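**Plustis Hand-Held Gripper: Conditions of Use Near Glazing**

The Plustis is supplied to sites that record manual tasks for robot training. Work at windows, glass doors and framed partitions is permitted under the Niletari site code, revision of May 1, 2025.

- Operators work at glass only after reading section 349 of the code.
- Finger pads may touch rails, sills and posts. They may not be used to pry.
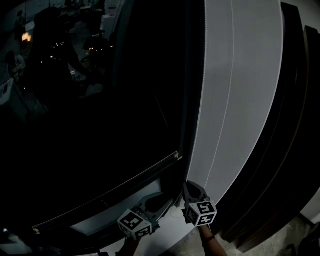
- Contact with a frame is made slowly, and the grip is released before the operator changes stance.
- Marker cubes are kept clean and facing outward. A scratched cube is replaced under part number 3318.
- Cables are routed clear of hinges and door rails.

Reflections in dark glass can disturb tracking, and sites are asked to note the lighting in the session log.
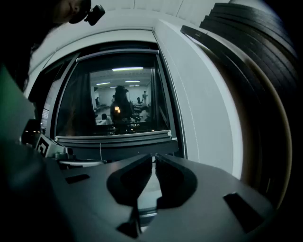 Nesrin Akbulut asks that the log also name every person within sight of the glass, as the Belmonte office has required since December.

Logs are retained with the recordings and released on written request.

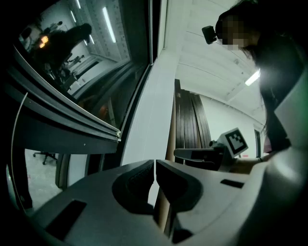
## Inspection and Service

Pads are inspected after every 25 sessions. Units with over 2000 sessions are returned to Mukach for service.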